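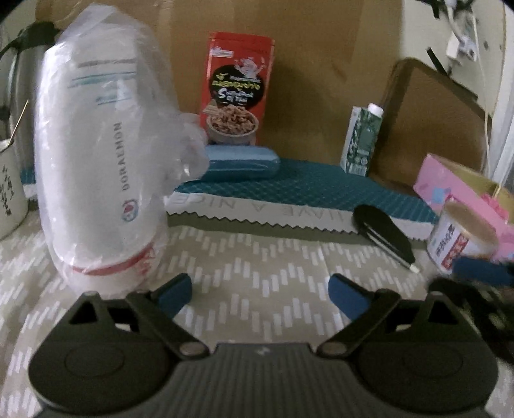

We got back from Drosthorpe on Sunday night and I swore I'd have the dining table cleared by Monday lunch. Ha! It's now 9/28/21, a Tuesday, and I've managed to do the laundry, both esky bags and none of the table. Everything we carried in from the car got plonked on the beige cloth (the one with the little white zigzag dashes, which I bought at the Clendbridge market for 10 dollars and still love), and the Doraemon package is still in its crinkly plastic with the knot done up. I can't bring myself to open it. Once it's open I have to find it a home, and the cupboard is chockers.

So the plan for tonight is cups first. I'll give the one with the black writing down the side a rinse and put it up on the good shelf, favourite colours at the front. Then I'm setting the oven timer for 40 minutes and whatever isn't sorted by the ding goes in the Torlow tub in the garage until March.

Obi, our cat, has been asleep on the only clear chair since brekkie, so that side of the table might have to wait until tomorrow.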